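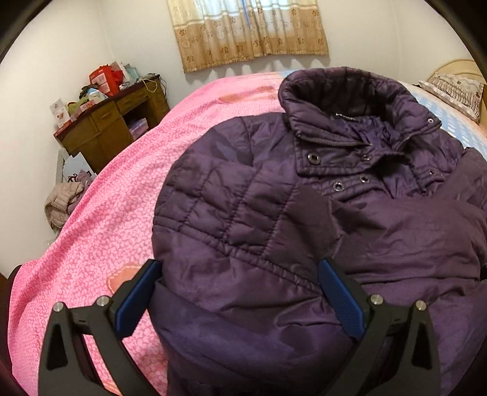
Grernen abre en julio la recogida de ropa de abrigo para el próximo invierno

El municipio de Grernen pondrá en marcha en julio una campaña de recogida de chaquetas, abrigos y mantas que se prolongará hasta que empiece el frío. Las prendas se podrán entregar en 15 puntos repartidos entre el centro y el barrio de Jusberg, con horario de 16 a 20 horas.

La clasificación correrá a cargo de la lavandería industrial Nikolaidis, que ha cedido una nave en el polígono de Etgate. Allí se lavará la ropa, se revisarán cremalleras y botones y se separará por tallas. Lo que no esté en condiciones de volver a usarse irá a reciclaje textil.

El Ayuntamiento pide que las prendas se lleven en bolsas cerradas, con un máximo de 2 por persona y visita. No se admitirán calzado, almohadas ni edredones rellenos de pluma. Las chaquetas acolchadas sí se aceptan, aunque tengan algún descosido pequeño.

En la campaña anterior se entregaron abrigos a unas 90 familias, según los datos municipales. La mayor demanda fue de tallas infantiles y de prendas grandes de hombre, de las que apenas quedan existencias en el almacén.

El reparto comenzará en otoño a través de los servicios sociales. Quienes necesiten ropa de abrigo deberán solicitarla en la oficina de atención de Jusberg, abierta por las mañanas, sin necesidad de cita previa. También se podrá pedir por teléfono la entrega a domicilio en el caso de personas con movilidad reducida.

Última actualización: 16:15 h

Contacto | © Noticias de Grernen. Todos los derechos reservados | Volver arriba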